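Drarncombe Shared Workshop
Sorting bench and parts bin: walk-round checklist with comments
Filled in by: Nazareno Guerra
Date: 2023-10-16
Bench asset no.: 631

Mark each line OK, WATCH or FIX. Comments are welcome, and the longer the better as far as I'm concerned. I love reading these back months later and seeing what somebody noticed before it became a problem!

PART A. APPROACH AND FLOOR

A1. Walkway clear on both sides of the bench. OK
Wide enough to get a trolley past without turning side-on. Great improvement on the old layout, and thanks to whoever shifted the offcut rack.

A2. Floor dry and swept. OK
A bit of sawdust along the skirting, nothing underfoot.

A3. Anti-fatigue mat lies flat. WATCH
One corner has started to curl. I've weighted it down overnight. If it's still up at the next walk-round we'll swap it for the spare behind the roller door.

A4. Lighting over the bench. OK
Both tubes working. The new diffuser makes it so much easier to see into the bottom of the bin, I was chuffed.

PART B. WORK SURFACES

B1. Timber tops sound, no splinters at hand height. OK
Ran a rag along every edge and it didn't catch once. The pale timber really shows up spills, so wipe down as you go.

B2. Tops level with each other. OK
Checked with the long level. Still spot on after the re-shim.

B3. Nothing stored on the tops that belongs on a shelf. FIX (done on the spot)
Two mugs and a tub of Skolumine hand cleaner, all gone back to the sink. While I was there: the Moen tap is dripping again. Not a bench item, but I've put it on the building list.

PART C. THE BIN

C1. Bin sits square on the surfaces and doesn't rock. OK
Pushed on each corner in turn. Solid as.

C2. Walls free of dents, cracks and sharp edges. WATCH
The tall sloping sides are a brilliant feature, and they're in good nick overall. The back wall has fine pale scratches towards the left half. I'm calling those cosmetic. The lighter grey panel at the left rear is the one to keep an eye on, as it's chipped and scuffed along its lower edge. I felt along it with a gloved hand and found no burr, but please do the same next time and write down what you find, even if it's nothing.

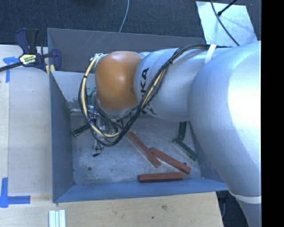

Checklist issue 32

C3. Bin floor. OK
Worn, with cloudy whitish scuffs over the grey metal. Plenty of life left. Please don't go at the scuffs with the wire wheel! A damp cloth and a bit of patience is all it needs, and a bright floor throws glare back at whoever is looking in.

C4. Left wall and front strip. OK
The slate blue-grey side is lovely and smooth. Front is the brighter blue, easy to pick out when you're walking up with your hands full.

C5. Load within limit. OK
The plate says 100 kg. Full loads this month have come in well below that.

C6. Bin emptied before cleaning. OK
Tipped into the Piketti crates, labels facing out. Good habit, keep it going.

PART D. OVERHEAD AND REACH-IN

D1. Power isolated before anyone leans over the bin. OK
Lock and tag were both on before I started. Key 111 was back on its hook afterwards.

D2. Cables strapped and clear of the bin walls. WATCH
The black and cream-yellow bundle makes a wide loop, with black ties along it and a white strap up on the big link. Check each tie by hand with the power locked off. I'd like a second opinion on the size of that loop from someone who knows the gear better than I do.

D3. Loose ends. FIX
Thin dark wire curling down below the gripper, near a small black connector over the bin floor. Find out what it belongs to, then secure it or take it off. Ticket raised.

D4. Sleeves, lanyards and long hair tied back. OK
Full marks all round. Even the visitors!

PART E. CLOSE-OUT

E1. Previous comments read and actioned. OK
More than half the old WATCH items have been cleared, which had me grinning.

E2. Sheet copied to the folder by the first aid cabinet. OK

Carry forward: A3, C2, D2, D3.
Signed: N. Guerra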